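November, Redaktion Peltach

Schubladenbox auf der Arbeitsplatte einräumen: Vor dem Befüllen die Schublade ganz öffnen und den Boden auswischen.

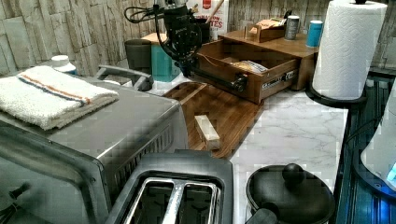
Box mit geöffneter Schublade hinter dem Schneidebrett

Auszüge bis 400 mm alle 14 Tage prüfen – Krümel sammeln sich an der Schiene. 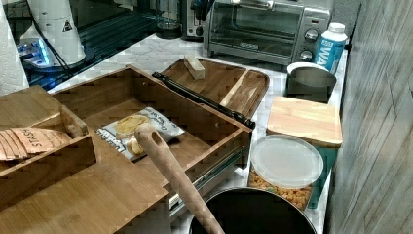 Flache Packungen kommen zuunterst hinein. Eine Chipstüte liegt plan in der Schublade, Papierstrohhalme passen quer auf den Organizer. Danach die Schublade schließen.

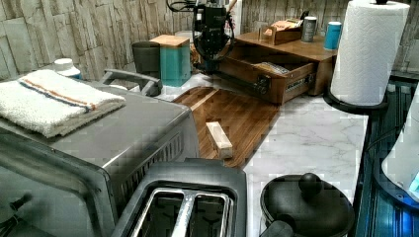
Womit reinigt man Bambus?
Mit einem feuchten Tuch, danach trockenreiben.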